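Building Envelope Basics, Unit 4
Entrance Doors: Frames, Thresholds and Getting the Thing to Seal
Course notes

Welcome back! Last time we stayed on walls and windows, and I promised you doors, which are my favorite part of the whole course. A window mostly sits there. A door gets slammed, leaned on, kicked open by people carrying groceries, baked by the sun on one side and heated by the house on the other, and we still expect it to latch with two fingers. I think that's wonderful.

Reading before the workshop: the Prarnport handout on threshold details (pages 7 to 12) and the short Wellberg installation sheet. Skip the color chart at the back.

1. The parts and what we call them

People on site use these words loosely, so let's agree on ours. The leaf is the part that swings. The frame is the part fixed to the building. The side pieces of the frame are jambs, the top is the head, and the bottom is the sill or threshold. The stop is the raised edge the leaf closes against. The reveal is the gap you can see between leaf and frame when the door is shut, and an even reveal is the first thing I look at when I walk up to any house (my family has given up complaining).

Handing: stand outside. If the hinges are on your right, we call it a right-hand door in this class. Some suppliers go by the inside face instead, so write it out in full on an order - "hinges right, viewed from outside, opens in" - and save yourself a very sad delivery day.

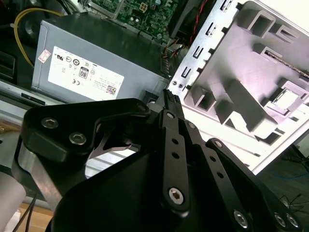
2. Why the frame comes first

A leaf is usually made in a shop, on a flat table, by people with good clamps. The opening is made outdoors in the rain. So when a door doesn't close well, start by suspecting the opening.

Check it in this order:
Width at top, middle and bottom.
Height at both sides.
Both diagonals.
Plumb on each side, in both directions.
Level across the bottom.

The diagonals tell you whether the opening is square, meaning the corners are at 90 degrees. They don't tell you whether it's twisted. For twist, run two strings corner to corner across the opening. They should just touch where they cross. If they stand apart, one jamb leans in while the other leans out, and the leaf will hit the stop at one corner and miss it at the other. Students love this one because it feels like a magic trick, and it costs you two pieces of string!

Take the smallest width and the smallest height as your working size, then subtract the fitting gap the maker asks for. Don't average. You can fill a gap that's a bit generous, but you can't squeeze a frame through a hole that's too small.

3. Materials, quickly

Wood is stiff, easy to repair and good to touch. It moves with moisture, mostly across the grain, so a wide solid panel needs room to grow inside its surrounding frame. Seal the top and bottom edges of the leaf. Those get forgotten constantly, and that's where the water gets in.

Steel is strong and takes paint well. It carries heat very quickly, so the filling inside the leaf matters a lot, and so does whatever separates the outer skin from the inner one.

Aluminum also carries heat quickly, and it grows more with temperature than steel does. Good aluminum frames have a thermal break, a strip of less conductive material joining the outside half of the profile to the inside half. Ask to see a cut section before you buy. A supplier who is proud of the profile will have one on the counter.

Fiberglass moves very little and shrugs off weather. Repairs are harder to hide.

A dark leaf facing the afternoon sun can bow. The outer skin heats up and gets longer, the inner skin doesn't, and the leaf curves toward the heat at the middle. The top and bottom corners on the lock side then pull away from the seal or press too hard, depending on which way the door opens. Draw this for yourself, both ways. It's on my list of things I'll ask you to sketch.

4. Seals

A seal works when it's squeezed the right amount all the way around. Too little and air gets by. Too much and people have to lean on the door, which wears the latch and the hinges, and pretty soon somebody trims the seal with a kitchen knife.

The paper test is still the best cheap test I know. Shut the door on a strip of paper and pull. You want steady drag. Move along every 400 mm or so and mark the loose spots with tape. Do the corners twice. On the Chraibi house (the case study from Unit 2) the class found every loose spot in the bottom corner on the lock side, and the fix was a hinge adjustment. No new seal needed. 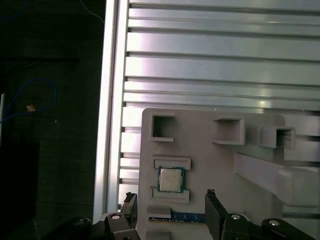

Ismail Ashour wrote after the last session that the paper test had passed all the way around on his own front door, and he could still feel a draft on his ankles. He asked whether the threshold could leak underneath while the seal above it was perfectly fine.

Yes, it can, and I was so pleased to get this question! The paper only tests the joint between leaf and frame. There's a second joint between frame and building, and under the threshold it's often just a bead of sealant on dusty concrete. Try a smoke pencil along the inside edge on a windy evening. If the smoke moves at floor level with the door seal holding, the leak is below the sill.

5. Threshold details

Three things to look for in any section drawing:

Where does rain go once it has run down the leaf? There should be a drip at the bottom edge and a slope outward beyond it.

Where does water go if it gets past the first seal? A drained threshold has a channel with outlets to the outside. Keep those outlets clear when you apply sealant.

What is holding the threshold up? It needs support along its full length. A threshold that flexes underfoot will break its sealant bead sooner or later.

Compare the Viltard low threshold with the Wellberg raised one. The low one is far kinder to wheelchairs, strollers and tired feet, but it has less height to work with, so the ground outside has to do more of the job: a slope away from the door, a drain across the front, and a canopy if you can get one.

For next time

Measure one exterior door at home or at work, using the order in section 2. Do the paper test and mark the results on a simple sketch. Bring the sketch, a tape measure and two pieces of string longer than the door's diagonal. We'll start with the hinge adjustments, then hang a leaf in the practice frame.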